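Cineclub Benus: acta de la reunión de diciembre
La tomo yo otra vez, así que va a mi manera, y quien quiera un acta seria que se apunte para enero.

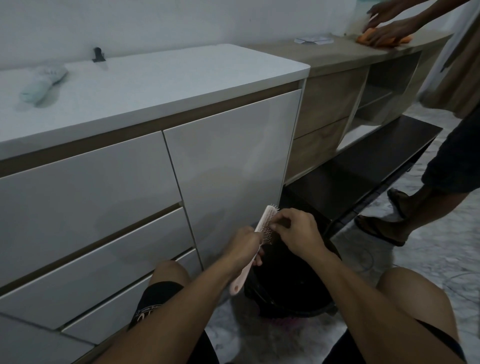
Empezamos a las 19:20, con veinte minutos de retraso por culpa de la puerta de abajo, que sigue sin abrir desde el telefonillo. Éramos siete en la sala y Weidong Xiong conectado desde su casa, con un sonido malísimo al principio y luego bastante bueno. Leí por encima el acta anterior y se aprobó tal cual, salvo que Zihan Xu pidió que constara que ella no dijo que "Naltgate" fuera aburrida, dijo que era larga. Pues consta.

1. El ciclo de serie B espacial

Este punto se nos comió media reunión, ya lo aviso. La idea viene de noviembre: cuatro sesiones de ciencia ficción barata, de la de pasillos con tubos y monstruo que sale en el minuto ochenta. Zihan traía la lista hecha y la defendió con muchísimas ganas (¡traía hasta notas con los minutos!). Quedan así:

Primera sesión: Naltgate
Segunda sesión: Los mineros de Tambunan
Tercera sesión: Istalstead, la versión corta
Cuarta sesión: por decidir

Con "Istalstead" hubo bronca, de la buena. Weidong quería la versión larga porque dice que sin la parte de la colonia no se entiende por qué el capitán vuelve a por la radio. Yo la he visto entera dos veces y sigo sin entender por qué vuelve a por la radio, y así lo dije. Además son 207 minutos, y con la presentación y el coloquio nos plantamos en la una de la madrugada. Se votó: cinco a favor de la corta, dos por la larga y una abstención. Weidong pidió poder contar lo que falta antes de la proyección y le dimos diez minutos, ni uno más, que nos conocemos.

De "Los mineros de Tambunan" no se discutió nada, a todo el mundo le gusta. Bueno, a mí el final me parece un robo, con esa explosión que es claramente la misma del principio vista del revés, pero la actriz que hace de ingeniera levanta ella sola la película y me callé.

Para la cuarta hay tres propuestas y ninguna convence. Que cada cual mande la suya por correo antes de la próxima reunión, con el título original y el año, por favor, que la otra vez acabamos viendo un remake sin querer.

2. Dineros

En la caja hay 300 euros después de pagar la lámpara del proyector. Zihan preguntó si con eso llega para los derechos de las cuatro películas. Para las dos primeras sí, porque la distribuidora nos hace precio conjunto. Para las otras depende de la taquilla. Propuse subir la entrada cincuenta céntimos y me miraron fatal, así que lo retiré yo misma antes de votar. Se deja como está y se pone una hucha en la mesa de la entrada durante los coloquios.

3. Los subtítulos

Weidong ha revisado los de "Naltgate" y dice que están desfasados a partir de la escena del hangar, unos personajes contestan antes de que les pregunten. Se ofrece a arreglarlos en casa y se lo agradecemos mucho. También preguntó si traducimos las canciones. Salió que sí, aunque a mí me distrae leer letras de canciones mientras se cae una nave, qué queréis que os diga.

4. La hoja de sala

Seguimos con un folio doblado. Yo escribo la de la primera sesión y Zihan la de la segunda. Me pidieron que no destripe el final, cosa que solo hice una vez y fue en una película de hace sesenta años. Se imprimirán 24 ejemplares por sesión, que en noviembre sobró medio taco.

Zihan sugirió incluir una puntuación del uno al diez por cada miembro del cineclub. Me encanta la idea y me ofrecí a recogerlas. De momento "Naltgate" tiene un seis mío, un ocho de Zihan y un "ya os diré" de Weidong, que no sé cómo se imprime.

5. Ruegos y preguntas

Se pidió que en los coloquios no hable siempre la misma persona. Me di por aludida y prometí esperar a que intervengan otras dos antes de abrir la boca.

Se preguntó por las sillas de la última fila, las que crujen. Las miro yo el próximo día, que tengo en casa las llaves Allen.

Weidong quiso saber si podíamos volver a hablar de la versión larga de "Istalstead". Se le dijo que no.

Terminamos a las 21:45. Pendiente para enero: cuarta película del ciclo, cartel (faltan dos bocetos) y la puerta de abajo.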